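The pine table, one year in

I bought the pine table in June of last year, from a man called Kayode Ezeani who was moving to a smaller place and wanted it gone by the weekend. He described it as "full of character," which in secondhand furniture means knots. I paid him and drove home with two of the legs in my lap.

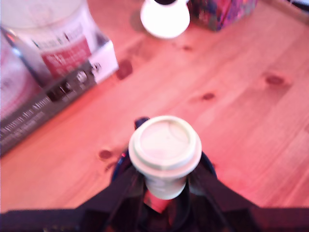
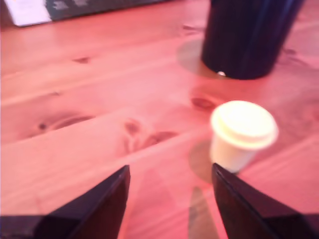

The table and the little white cup, under the pink light.

The bulb is a Jakico. I was after something warm for the evenings and the box said "sunset," so I have myself to blame. Everything I eat at that table now looks like salmon. I did eat salmon there once and couldn't find it. There's a perfectly good white bulb in the hall closet and I keep meaning to swap them over, but that means getting the stepladder out from behind the bikes, and I've made my peace with sunset.

As for the wood: pine is soft. Everybody told me, including Katsuhiko Ishida across the landing, who owns an Onishi table in oak and has never once set anything down on it without a coaster. Mine has picked up a dent from a dropped stapler and a long scratch I blame on a fruit bowl. You can press a fingernail into it. Guests do, and then look up at me to see if I noticed.

I oiled it in the spring with a tin of Trodach that promised to be dry in 30 minutes. It took 17 hours, and I ate standing up at the counter like a horse. The grain came up nicely, though, and the knots went darker, which I like more than I expected to. I have a favorite. I won't be saying which.

The other problem is that a table this size attracts things. Cups, mostly. I put one down to answer the door and three days later it's still there, and by then it has company: a cardboard box I was going to flatten, the mail, a tape measure. I clear the whole lot on Sunday nights and feel terrific until Monday breakfast.

I did look at a new one. Bemetti has a walnut table for $1,082, chairs not included, and I went to the store and sat at it for a while. It was very smooth. I pressed my fingernail into it and a salesman came over.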